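Skorner sort Folach, son kit de rangement robotisé pour petites boutiques, et je vous raconte tout

On y est ! Après 87 versions du logiciel (oui, je les ai gardées), Skorner ouvre en septembre les précommandes de Folach, un kit qui se monte sur un bras déjà en place et qui apprend à manipuler les articles d'un rayon : sachets, cartons, peluches, enfin tout ce qui traîne dans une boutique normale. Je dirige le produit depuis le début, alors pardonnez mon enthousiasme.

Dans la boîte, il y a la pince, la caméra de poignet, 4 jeux de doigts et une licence du logiciel Dutari.
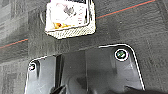 La pince Folach face à un petit emballage posé sur la moquette.

Ma partie préférée, c'est la caméra de poignet. Les emballages brillants nous ont donné un mal fou, avec tous leurs reflets et leurs plis, et l'équipe de Tremblay a repris une bonne part de la vision pour eux. 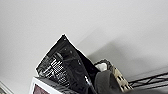 Côté installation, comptez 30 minutes si le bras est déjà fixé. On branche, on lance Dutari, on montre quelques gestes et on corrige au fur et à mesure. Pas besoin de remplacer vos étagères, le kit a été pensé pour le mobilier courant, grilles comprises ! 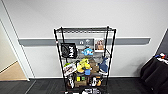
L'étagère en fil métallique noir et ses peluches, dont un requin bleu foncé.

La première série compte 50 kits, livrés d'abord aux boutiques inscrites sur la liste d'attente. Démonstrations sur rendez-vous chez Skorner, à partir de 14 h. Pour un prêt presse, écrivez au service presse de Skorner en précisant le modèle de votre bras.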